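Roboter-AG Irmont — Prüfliste Doppelarmzelle »Masum«
Prüferin: Morven Gillies
Zeitraum: Juni, vor dem Vorentscheid
Betriebsstunden laut Zähler: 365

1. Zelle und Frontschiene
Profilpfosten fest: i. O.
Armsockel links/rechts verschraubt: i. O.
Steuerplatine auf der Schiene: Befund. Kabel hängen in Schlaufen über die Vorderkante. Zugentlastung nachrüsten, danach erneut vorlegen.
Rechte Wand: Rückstände entfernen.
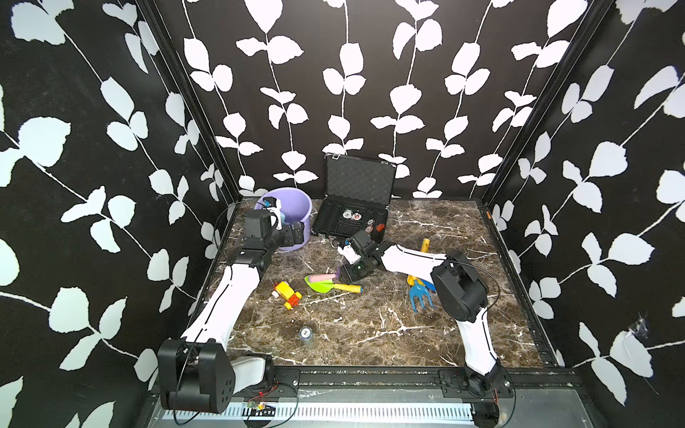
Abb. 1: Beide Arme über der Arbeitsfläche, Platine auf der Frontschiene.

2. Arme und Greifer
Referenzfahrt: i. O., Zyklus 3.090 protokolliert.
Gelenkspiel Ellbogen rechts: i. O.
Leitungsführung linker Arm: bedingt i. O. Schlaufe über dem Eimer kürzen — Abstand zum Rand bei gestrecktem Arm prüfen.
Not-Halt: ausgelöst aus Fahrt, Stillstand beider Arme. i. O.
Log in Findex abgelegt, Eintrag 1.294.
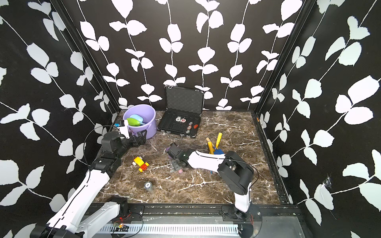 Abb. 2: Linker Greifer am Eimer, rechter Greifer abgesenkt.

3. Greifgut und Ablage
Gartenwerkzeuge: Befund. Holzgriff verschmutzt, Lack am blauen Hals abgeplatzt. Für die Aufgabe »Sortieren« zulässig, Kanten vor dem Lauf abtasten.
Werkzeuge übereinander: Startlage laut Aufgabenblatt Laing erlaubt, maximale Greifkraft Stufe 8 nicht überschreiten.
Koffer: Tragegriff liegt auf der Platte. Kollisionsraum im Modell um den Griff erweitern.

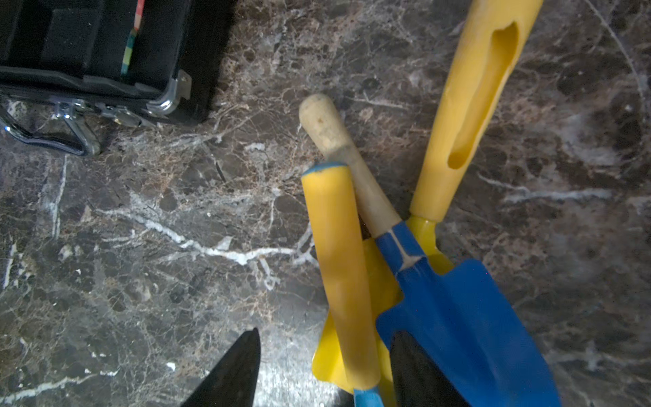

Abb. 3: Werkzeuggruppe zwischen und unter den Greiferfingern, Handgelenkkamera.

4. Freigabe
Handbetrieb: freigegeben.
Automatikbetrieb: gesperrt bis Erledigung Zugentlastung (Punkt 1) und Leitungsführung (Punkt 2).
Nachprüfung: M. Gillies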